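Small stuff always migrates to one end of the tray

plorik40
Posted March 16, 2019

I keep my odds and ends in a clear plastic tray on a shelf. Every time I go looking for something thin, it has burrowed under something fat. I've bought dividers twice – both sets now live in a drawer as additional clutter. Any ideas short of throwing it all out?
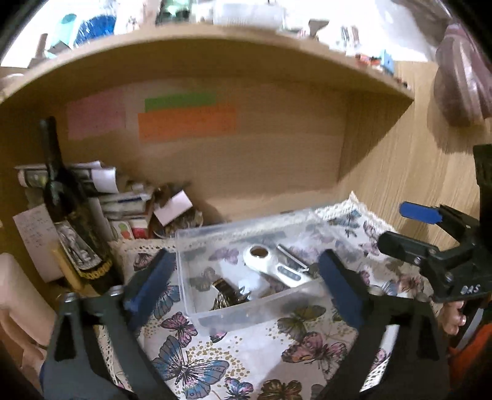 Lahlou
Dividers only work if the tray is square and your stuff is obedient. Put the bulky things in first and give the little pieces a corner of their own. A heap at one end is fine, like the small brown and metallic bits down in the lower left, as long as the long thin tools stay out of it. Then stop adding things. I managed that for 3 days in October.

Vesov2
Get a bigger tray.

jarville
Do not get a bigger tray. I got a bigger tray. Now I have more of everything and still can't find the tweezers.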